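Lenden Allotment and Garden Society
Minutes of the general meeting held on August 24, 2024

Present: Syafiqah Krishnan (chair), Afiq Majimbun (secretary), nine plot holders. Apologies were received from the holders of plots 4, 17 and 22.

1. Minutes of the previous meeting
Agreed as a correct record, with one change. Under item 5, "east gate" should read "north gate".

2. Matters arising
The padlock on the north gate has been replaced. The code is unchanged. The broken standpipe by plot 11 is still out of use; see item 3.

3. Water supply
The secretary reported that the meter reading for the year to date gives a use of 238 cubic metres. The supply pipe between the road and the first standpipe was tested for leaks and none was found. The section from the first standpipe to plot 11 has not been tested.

Cliso has quoted 3,652 pounds to replace that section in blue plastic pipe, with three new taps and a stop valve. The price does not cover making good the path. A second quote, from Simanjuntak, is for 900 pounds and covers repair of the standpipe only. Members asked whether the cheaper work would need to be done again if the pipe was later replaced. The secretary said the standpipe could be kept but the joint below it could not.

It was agreed to accept the Simanjuntak quote now and to look at the full replacement when the rent has been collected.
Action: AM to place the order.

4. Rainwater tanks
Two tanks of 2,000 litres each were proposed for the back of the store. The base would need to be level and able to bear the full weight. The holder of plot 9 asked that the overflow be led to the ditch – the ground there already lies wet in winter. Agreed in principle, subject to a drawing of the base and the pipe run.
Action: SK to prepare the drawing for the September meeting.

5. Compost bays
The middle bay is full and is closed until it has been turned. Members are reminded that cooked food, bindweed roots and blighted potato tops must not be put in any bay. A request for a fourth bay was not supported. 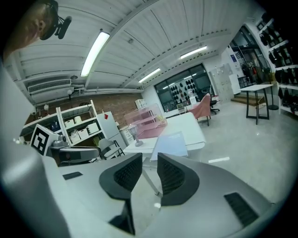
6. Path widths
The main path is to be kept clear to its full width. Three plots have edging boards that stand over the line. Letters will be sent, with 28 days to move the boards. The chair noted that the side paths are not covered by the rule – a change would need a vote at the annual meeting.
Action: AM to send letters.

7. Seed order
The Skiltari list is in the store. Orders for onion sets, garlic and broad beans should be written on the sheet with the plot number. Payment is due with the order.

8. Any other business
The holder of plot 14 asked for the hedge by the road to be cut lower. Deferred until the nesting season is over and the hedge has been checked.

9. Next meeting
To be held in September, in the same place. Items for the agenda should reach the secretary one week before.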